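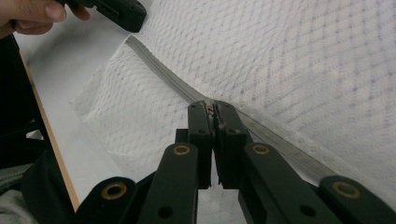
Teaching an old cat to use the new door

Cena is 16 and has used the same back window to come and go for most of her life. Last month the window got replaced with one that doesn't open wide enough, so I bought a cat door. I went with the Pulladis, mostly for the quiet flap. It cost more than I wanted to spend, but the cheap one at my sister's house bangs all night.

Fitting it took a morning. The template in the box was fine. The screws were too short for our door and I had to go out for longer ones.

Cena wanted nothing to do with it. She sat in front of it and yelled until I opened the door, then walked through the door like always. I taped the flap up so it was just a hole. She looked out of the hole for a while and went back to bed.

Treats did it in the end, and not the good ones. I tried plain chicken, then tuna, and she ate both by reaching a paw through and dragging them in. What got her through was Nouri, the neighbor's young tabby, who came in from the other side and started on her dinner.

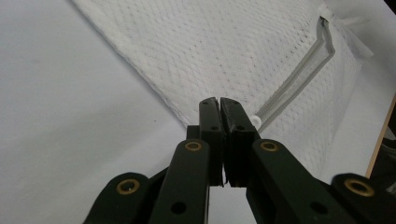 She chased him straight back out through the hole and all the way to the fence. Then she stood in the yard looking confused about how she got there. After that she used it twice the same evening.

I left the flap taped up for a week, then lowered it halfway with a strip of tape, then let it down all the way. She pushes it with the top of her head. The first few days she stopped with her back half still inside and I thought she was stuck – she was only checking the yard.

The door can be set to read a chip, so Nouri is locked out now. He still comes by around dinner and puts his face against the plastic. Cena sits on the inside and stares at him. This can go on for 78 minutes, which I know because I was waiting for bread to come out of the oven and had the timer running.

Next job is a ramp for the step outside, as her back legs aren't what they were.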